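Valtell phone stuck on logo after October update

Forum: Phones and tablets / Software problems

anelf
My Valtell got the October update overnight and now it restarts as far as the logo and sits there. I have tried holding power and volume down for 20 seconds. It vibrates, the screen goes black, then the logo comes back. It was unlocked before the update with the Sesach tool, if that matters. I have nearly 900 photos on it that aren't backed up, so I don't want to wipe it unless there is no other way.

Refilwe_M
It does matter. The update replaces the boot file and the Sesach one no longer matches. Same thing happened to mine. You need to get into recovery (power and volume up, let go of power when the logo shows) and pick "Apply from cable". Don't pick "Reset".

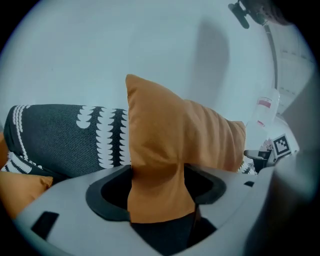 Once you are in there, connect to a computer and send the full update package, the big one. The small one only patches what is already on the phone and it will stop with error 2. The full one leaves your photos alone. It took mine a long time to start up afterwards, so leave it plugged in.

nogueira_a
I'd be careful with that advice. The full package left my files alone too, but I had never unlocked mine. On an unlocked phone some people have had the storage come up as encrypted and unreadable. I would ask Undar support first.

Refilwe_M
Mine was unlocked and it was fine. The people who lost files had locked it again before sending the package. Locking wipes it, and there is a warning on the screen when you do it.

nogueira_a
Some of them say they didn't lock it. I can't prove it either way, but those photos aren't backed up and I would still ask.

anelf
I did ask Undar. They said unlocked phones aren't covered and offered a reset. So I'm going to try the full package tonight. Which computer program do I need? I only have a Mac.

lorna.p
Unnithan works on a Mac. Use the current version, the old one doesn't see the phone in recovery. Plug straight into the computer if you can — mine kept dropping out through a hub.

anelf
Done. First go stopped halfway with "device not found", and that was the hub. Second go went through and the phone has started. Photos are all there and I am copying them off now.
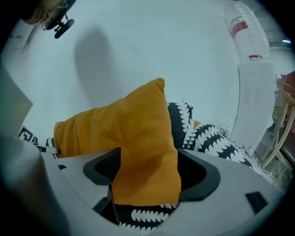

Yellow cushion with the black and white patterned ones

Refilwe_M
Good. Turn off automatic updates before you unlock it again.

nogueira_a
Glad it worked. I still think the first post about this in the Sesach thread should carry a warning. It has over 1,000 replies and people won't read to the end.

zinhle_mag
I've asked for it to be added. Can anyone say if the full package also works on the smaller Valtell? Mine is stuck in the same place, but recovery only shows "Reset" and "Power off".

lorna.p
Different package for that one. Start a new thread and put the model number in the title.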